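Asunto: Re: [club-robotica] Simulación de los dos brazos, estado de la mesa

Va captura del simulador, ya que la pedían.

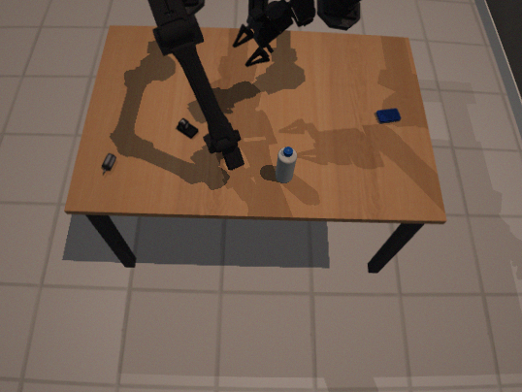
La mesa con los dos brazos, el bote de tapón azul, el bloque azul y los dos trastos oscuros de la izquierda.

El 2026-08-09, Bülent Karabulut escribió:
> Ysaline, he bajado tu rama y me arranca, pero no sé qué objetos
> cuentan para la prueba. ¿El bote blanco sigue siendo el primero?
> Y otra cosa: ¿las sombras son obligatorias? Mi portátil suena
> como un secador.

Bülent, respondo por orden.

El bote sigue siendo el primero. Lo coge el brazo que en la captura tiene la pinza más cerca, y el otro espera al fondo con los dedos abiertos, que de momento es lo que mejor sabe hacer. El bloque azul va segundo. Los dos objetos de la izquierda no puntúan hasta la fase final, así que no les dediquéis las noches.

Las sombras se quedan. Las bases de Oltimcombe piden que la detección aguante con luz dura, y ya veis cómo queda la madera. En junio entrenamos sin ellas y el modelo de Larkudis salió convencidísimo de que la sombra del codo era una pieza. Intentó agarrarla 7 veces seguidas, con una constancia que ya quisiera yo para las reuniones del club.

Para lo del portátil: bajad los episodios de 3000 a 300 mientras depuráis, y dejad las tandas largas para el equipo del laboratorio. Quien lo use, que apunte su turno en la hoja. «Un ratito» no es un turno.

Pendiente:
- el agarre del bloque, que está tumbado y la pinza entra demasiado alta
- el fallo del paso 205, donde Wollatik pierde el reloj y los brazos dejan de esperarse
- alguien que escriba la memoria (silencio en la lista, lo sé)

Subid los cambios a vuestra rama, por favor, y no a la principal. No miro a nadie, Bülent.

Un saludo,
Ysaline Sabatier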